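Facilities > Shared Kitchens > Inspection Notes

Print this page | E-mail this page

Kitchen table and small appliance checklist, with comments

28 May 2019
By Kęstutis Vanags

I made this round before lunch, together with Chi-keung Chuang from the Wattimena office, who keeps the list of electrical appliances for the building. The checklist is the same one we used last August, but I have changed the order of the points, so that the oven comes first and the food comes after. Some points have a long comment and some have only one word. Where I write "OK" it means that I looked at it and I have nothing to add.

The marks are: OK, Watch, and Repair. "Watch" means that the thing can be used, but somebody must look at it again on the next round.

Part A. Toaster oven

A1. Oven stands flat on the table, all feet on the surface. OK.

A2. Nothing is stored on top of the oven. OK. Last August there was a roll of paper towels on it, and I asked in writing that this does not happen again. The top becomes hot when the oven works, and paper, plastic bags and bread wrappers must stay away from it.

A3. Door opens fully and there is free table in front of it. Watch. The door faces the middle of the table, to the side where people put the plates. I accept this, but when the door is open a person needs space to pull out the hot tray and to put it down. Please keep the plates and bowls back from the door before you start to heat something. 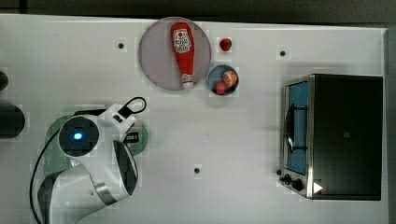
A4. Control knobs turn and stop where they should. OK. Both knobs were tested by Mr. Chuang with the plug out. One knob is a little stiff, but it returns to the off position.

A5. Cord and plug. OK. No cuts, no brown marks on the plug. The cord goes to the wall directly. Please do not use an extension cord for this oven, also not for one day.

A6. Crumb tray. Repair. It slides out only half way and then it sticks. I cleaned what I could reach. Mr. Chuang has asked Drusico for a new tray, the part is number 523 in their small parts list. Until it comes, clean the inside with a dry brush when the oven is cold.

A7. Distance between oven and wall, behind and at the sides. OK. We measured 200 mm behind, and this is what our rule asks.

Part B. Table surface

B1. Surface is whole, without cracks where dirt can stay. OK. The white top shows every spot, and I consider this an advantage. A red sauce spot is seen at once and people wipe it.

B2. Surface is wiped before and after food. OK on the day. I can not say how it is on other days. The cloth must be changed each evening, and the box of clean cloths is in the second drawer.

B3. Things near the edge. Watch. Plates that stand close to the edge are easily pushed down by an elbow or a sleeve. I ask for a hand's width of free table between any dish and the edge. It is a small rule, but in the past year we wrote down 9 broken dishes for this floor, and most of them fell from a table – they did not break in the sink, as many people think.

B4. Table does not move when you lean on it. OK. The screws were tightened in the spring by the people from Tunidico.

Part C. Dishes and open food

C1. Dishes are without chips and cracks. OK. I passed a finger around the rims of the plates and the bowls. If you find a chip, do not put the dish back in the cupboard. Put it in the gray box under the sink and write one line in the book.

C2. Fruit is kept in a bowl. Watch. Most of it is in a bowl and this is good. A strawberry should not lie directly on the table, because it is soft and leaves juice, and then the next person puts bread on the same place. One piece is also a piece.

C3. Fruit is washed before it goes into the bowl. Not checked. I have no way to see this from looking. I repeat only that everybody who brings fruit should wash it first, also fruit with a thick skin.

C4. Bottles with sauce are closed. OK. The ketchup has its white cap on. A bottle which lies on its side must be closed well, and I would prefer that it stands, or that it goes to the refrigerator door after the meal. On a plate it takes the place of food, and if you lift the plate it rolls.

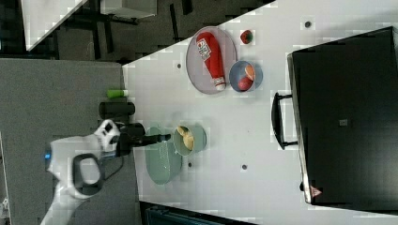

C5. Date is written on opened bottles and jars. Repair, if I may use this word for a missing date. Mr. Chuang will bring a marker and hang it on a string by the refrigerator. Write the day of opening on the label, please, and keep to the time that the maker gives there.

C6. Cut or peeled food is covered. Watch. Food that has no skin any more should be eaten soon, or it should be covered and go in the refrigerator. A second plate on top of the bowl is enough of a cover for a short time.

C7. Plates and bowls are not stacked with food between them. OK. A bowl that stands half on a plate can tip over. Give it its own place.

Part D. Floor, passage and papers

D1. Floor by the table is dry. OK.

D2. Cords are not in the walking path. OK.

D3. Fire blanket hangs in its place and the tag is readable. OK. The tag was renewed by Dronodeo.

D4. Appliance list is on the inside of the cupboard door. Watch. The old list is still there, and it has two kettles that we do not own any more. The oven is written with 2,000 watts. Mr. Chuang will compare this with the plate on the back of the oven and print a new list.

Open points after this round

A6, crumb tray: waiting for Drusico.
C5, marker for dates: Mr. Chuang.
D4, new appliance list: Mr. Chuang.
A3, B3, C2 and C6: all users of the kitchen, and I will look again on the next round.

If you do not agree with a mark, write it in the book by the sink with your name, and I will come and look at it together with you. Remarks without a name I also read, but I can not answer them.

K. Vanags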